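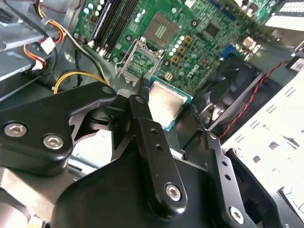
A desktop processor just above its socket on the motherboard.

THE press release from Drornora landed on 24/05/2024, and it was a cheerful read. The company says 270 acres of wetland along the Ondonach have been "restored," and that the river is cleaner for it. I spent two days up there and came home with more questions than I took.

Restored to what? The release doesn't say. On the map they gave me, 200 of those acres were already marsh — wet, reedy and doing fine before anyone put up a sign. What changed is the fence and the name on it.

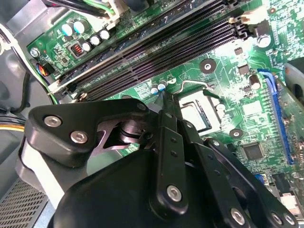 According to Tegwen Prydderch, the water tests are the weak spot. All 17 samples were taken in April, when the river runs high and anything nasty gets thinned out. "Come back in late summer," she told me. "Then we can talk about clean."

Drornora's reply was that more testing is planned. It gave no dates, and it wouldn't say which lab does the work. The claim that nitrates have dropped 35 percent rests on a starting figure taken at a different bend of the river, downstream of the Beltden feedlots.
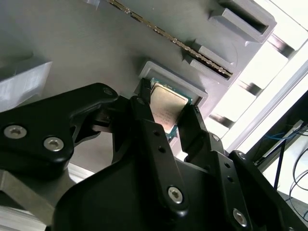 Aigars Lepik thinks I'm being too hard on them. A fenced marsh can't be drained for corn, he argues, and that counts for something even if the numbers are soft.

Maybe so. But the county is being asked to renew the deal on the strength of those numbers, and the vote comes before the next round of samples.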